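Reading the Death Notices of Utville
Student Project Report, Local History Elective
Submitted August 14, 2021

What we wanted to find out

Our question was simple: what does a town choose to remember about a person? We picked death notices because they are short, there are a lot of them, and hardly any of us had ever read one all the way through. By the end we were reading them out loud to each other at lunch!

We used 30 notices from the Utville paper, printed over many decades, plus the inscriptions in the old churchyard on the hill. The earliest stone we could read is from 1769, long before the town had a paper at all, so for the first families the stone is the only notice they ever got.

How we worked

Each notice was typed into Estix, the free table program on the school computers. We made columns for birthplace, work, church or club, surviving family, and the verb used for dying. That last column turned out to be the best one (passed away, departed, entered into rest, was called home, and once just "died"). We typed everything exactly as printed, spelling mistakes included, and put our own guesses in a separate column so they would not get mixed in.

The Sukprasert funeral home let us look at the blank form that families fill out today. It was a big help. Once we had seen the form, we could spot its questions hiding inside the newer notices: where born, which school, when married, who is left behind. The older notices don't follow any form we could find, and they wander around a lot more.

For the churchyard we went in two groups, one starting at the gate and one at the back wall, and compared our notes where we met. We read in the late afternoon, when the light comes in low from the side and the shallow letters show up much better.

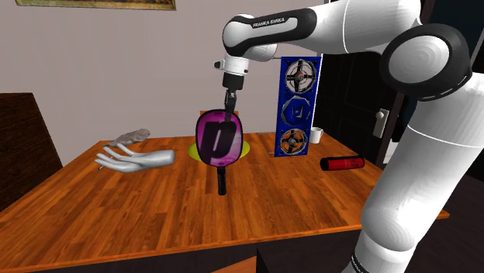
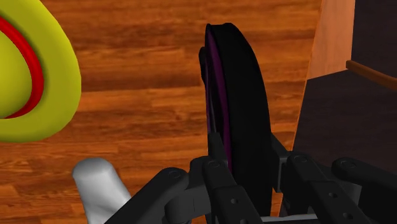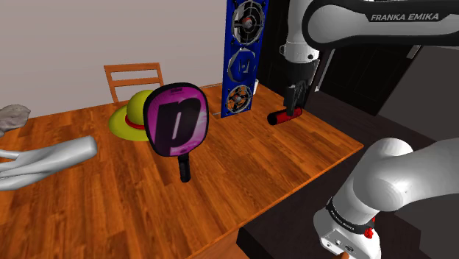
Lettering on the stones gave us more trouble than the newspaper print ever did. The oldest ones use a slanting script with long tails, and rain has worn the thin strokes almost flat. Later carvers switched to capitals. Simple capitals in a straight row, like the FRANKA EMIKA on the white arm in the last picture, can be read from several steps away even when a stone is chipped. With the script we sometimes needed three tries and still disagreed about whether we had a 1 or a 7.

What we found

Work is mentioned in nearly all the notices for men, but in only 12 of the 30 notices overall does it get more than a single word. Those 12 are wonderful. One man ran the feed counter at the Jundico store and "knew every dog by name." One woman taught piano in her front room and is thanked by her former pupils, who paid for the notice themselves.

Older notices often describe the final illness, sometimes in more detail than we expected. Newer ones leave it out and list hobbies: quilting, fishing, bowling, crossword puzzles. Pets start to appear among the survivors too, which made us very happy.

What we would do differently

We should have settled on our columns before typing. We added the verb column late and had to go back through everything. We would also take softer brushes and more drinking water to the churchyard.

The table will be in the school library from September, and next year's class is welcome to add to it. The back wall still has a whole row we never got to.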